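In Praise of the Toy Library

When my oldest was small we lived two blocks from the Besley branch library, and on the bottom shelf by the radiator, past the picture books, there was a row of mesh bags you could check out like anything else. Puzzles, stacking rings, a marble run with most of its marbles. I must have walked by those bags for a year before Ashley Blackburn, who worked the front desk back then, put one in my arms and told me to bring it back whenever.

I have been thinking about those bags because our town is deciding whether to keep its toy collection going, and I would like to say a few words for it while there is still time. The line in the budget is $2,757 a year. I know that money has to come from somewhere, and I know the roof at the Wan Street building needs work too. But last year those toys went home with families 326 times, and I can't think of many things we buy together that get passed around so well. 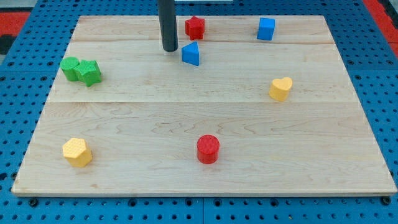 People tell me that children get bored with toys, and of course they do! Mine would love a thing fiercely for a week and then walk right over it on the way to the kitchen. To my mind that is the best argument for lending. A child who is done with something on Tuesday's terms, so to speak, can hand it along to a child who has never laid eyes on it, and the toy gets to be new all over again. Meanwhile the parents keep a little of their floor.

There is also the matter of what it costs to raise a child now. My neighbor Mei-kuen Yu has three under the age of 7, in a two-bedroom apartment, and she told me she hasn't bought a puzzle in years. She would rather spend it on shoes (and with three, it's always shoes).

The comment box at the branch is open through the end of February, and you can write on anything, the back of a receipt if you like. I'm going to drop mine off in the morning, along with a bag of train track that I'm afraid is a good deal overdue.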